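Bedura: notas sobre a montagem das estações de trabalho

Versão do texto: maio

Oi! Se você caiu neste diretório procurando a parte dos rótulos, ela está no arquivo ao lado. Aqui eu falo das máquinas em si, das peças, da bancada e da ordem em que a gente monta as coisas, porque foi o que mais me perguntaram desde que o Bedura começou a circular (e eu cansei de responder por mensagem, confesso).

O que tem dentro

São 648 sequências de montagem e desmontagem de computadores de mesa, quase tudo estação de trabalho usada, daquelas que as empresas trocam de uma vez só. A maior parte veio de um lote da Sundano, que compra equipamento de escritório e revende por peça. Umas 300 sequências são só de processador e memória, minhas preferidas! O resto se divide entre discos, placas de vídeo, cabos e tampas. Os cabos ficaram meio bagunçados na primeira versão e o Do-yoon Shim refez a pasta inteira, então, se você baixou antes disso, baixe de novo.

As placas

Gosto muito de trabalhar com as Dell. O interior costuma ser bem pensado, as travas são firmes e dá para mexer em quase tudo com a placa presa no gabinete. Os Xeon da geração v3 são bons de manusear: a tampa metálica é grande, tem onde apoiar, e a gravação a laser ajuda na hora de separar os modelos. Ajuda quando dá para ler, né? Muitos chegam manchados, com aquele tom meio rosado de metal que já passou por muita coisa, e aí é inclinar debaixo da luminária e ter paciência.

Para colocar o processador, primeiro solto a alavanca de retenção, depois levanto a moldura metálica até ela ficar em pé sozinha. Só então trago o chip, segurando pelas laterais, sem encostar na parte de baixo. Os pinos ficam no soquete nessas placas, e são fininhos, fininhos. Se um deles entorta, acabou a tarde (falo por experiência, foram 2 placas perdidas logo no começo, as duas por pressa minha).
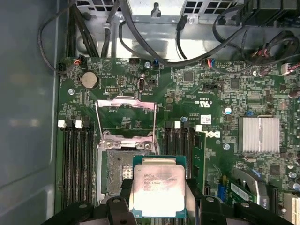

Outra coisa que aprendi apanhando: o chip tem posição certa. Procure o triângulo dourado no canto e compare com a marca do soquete antes de descer. Ele assenta com o próprio peso, sem empurrar nada. Quem empurra é a moldura, quando você fecha a alavanca, e ela faz um rangido horrível que assusta todo mundo na primeira vez. É normal!

Memória

Os pentes vêm depois do processador. Abra as travas, alinhe o recorte e aperte até ouvir o clique. O manual de cada modelo diz por qual slot começar, e vale seguir, porque algumas placas reclamam com bipes se você inventar moda.

Bancada e ferramentas

Tapete antiestático, pulseira, chave Phillips média, pincel macio e um potinho para parafuso. O tapete é da Rirkix e já está todo riscado, mas funciona. Álcool isopropílico só na tampa do processador, nunca no soquete.

Pastas

cpu: processadores, colocar e tirar
mem: pentes de memória
discos: gavetas e cabos de dados
bang: as sobras que não couberam em lugar nenhum (o nome era provisório e ficou)

Pendências

Falta revisar os nomes dos arquivos em discos, que misturam português e inglês. Também quero juntar as fichas dos modelos num arquivo só, hoje cada uma está num canto. Se achar erro, abra um aviso no repositório com o nome da pasta e o número da sequência, que eu corrijo assim que der.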